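Search this site Enter keywords Go

Progress report to the Brillard Fund
Marulanda House room-and-wardrobe project
May 18, 2026

Dear Min-kyu Yoo,

We have had a wonderful spring and I'm so glad to be writing with real progress this time! When we last reported, in December, we had finished 8 bedrooms and were still arguing over which shelves to buy. We have now done 27, and the residents are asking us when their turn comes (one of them has asked me twice in the stairwell).

The method has settled down nicely. Everything wearable comes out onto the bed, gets sorted by the person who owns it, and is then folded or hung. Working on the bed saves a lot of bending – and it means the job has to be finished by bedtime. Bags and spare blankets go to the far side, by the wall, and are dealt with last. We tried starting with the bags in the first few rooms and it took all afternoon.

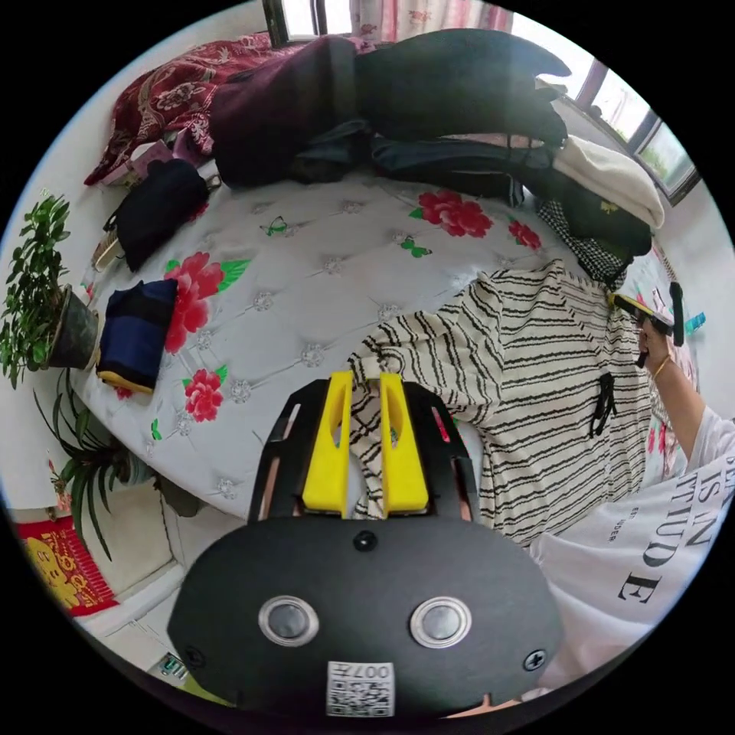

Sorting clothes on the bed: a striped garment on the peony bedspread, with bags still to go through along the wall.

Tops are folded in thirds and stood upright in the drawer, so that a striped shirt can be found without lifting out six others. Finn Fröhlich taught this to the whole second floor in one evening and people really took to it. He is also writing a one-page guide with drawings, which we hope to print before the summer.

Clothing that residents no longer want goes to the Rurik exchange rail downstairs. So far 109 pieces have gone onto it, and plenty have found new homes within the building. Winter coats move fastest, even now!

On money, we have $700 left from the storage line. We would like to spend it on under-bed boxes from Cosar for the smaller rooms, where backpacks and heavy blankets have no place to live except the bed itself. Could you let us know if that is all right under the current terms? The boxes take a few weeks to arrive and I would love to order soon.

Still to do: the top floor, the shared linen closet, and new hooks behind the doors. The linen closet will be a big one. Come and visit when you can – there is always coffee on.

With warm thanks,
The Marulanda House team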